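Chamada de participantes: dia aberto da célula bimanual Ziron

A Casasis procura participantes para o dia aberto do seu laboratório de manipulação, a realizar numa quarta-feira de março. A sessão inclui demonstração da célula, período de teleoperação pelos participantes e recolha de comentários técnicos.

Enquadramento

A célula Ziron é composta por dois braços com garras de dois dedos, montados junto a uma bancada. A tarefa em avaliação é a transferência de cabos entre duas caixas de cartão. Trata-se de material deformável, com fichas e laços que se prendem entre si, o que dificulta a seleção do ponto de preensão.
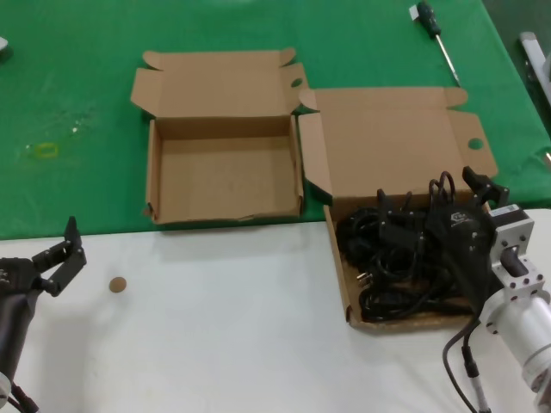

Célula Ziron: caixa com cabos à direita, caixa vazia à esquerda.

O conjunto de dados de referência contém 3.148 episódios, dos quais 1.195 correspondem à transferência de cabos. O objetivo do dia aberto é obter episódios de operadores sem treino prévio, para comparação com os da equipa interna.

Atividades

09:30 Receção e instruções de segurança
10:00 Demonstração em modo autónomo
11:00 Teleoperação, em turnos individuais de 60 minutos
16:30 Discussão técnica, conduzida por Ritu Upadhyay

Perfil pretendido

Estudantes ou profissionais de engenharia mecânica, eletrotécnica, informática ou automação. Idade mínima de 18 anos. Não é exigida experiência com robôs. Visão normal ou corrigida e mobilidade de ambas as mãos são necessárias para a teleoperação. Os interessados apenas na demonstração devem indicá-lo no formulário.

Condições

A participação não é remunerada. O almoço é fornecido no local. As deslocações são reembolsadas mediante comprovativo, nos termos do regulamento da Casasis. Os movimentos dos comandos e as imagens da bancada são gravados; a gravação não inclui áudio. O termo de consentimento é assinado na receção.

Não é permitido o uso de anéis, pulseiras ou mangas largas na zona da célula. Calçado fechado obrigatório.

Local

Edifício Bhatia, piso 1, laboratório Diltley. Entrada pela portaria norte, com documento de identificação.

Candidaturas

Formulário disponível na página do laboratório Diltley. Indicar área de formação, mão dominante e turno preferido. Os turnos são atribuídos por ordem de receção e a confirmação é enviada por correio eletrónico.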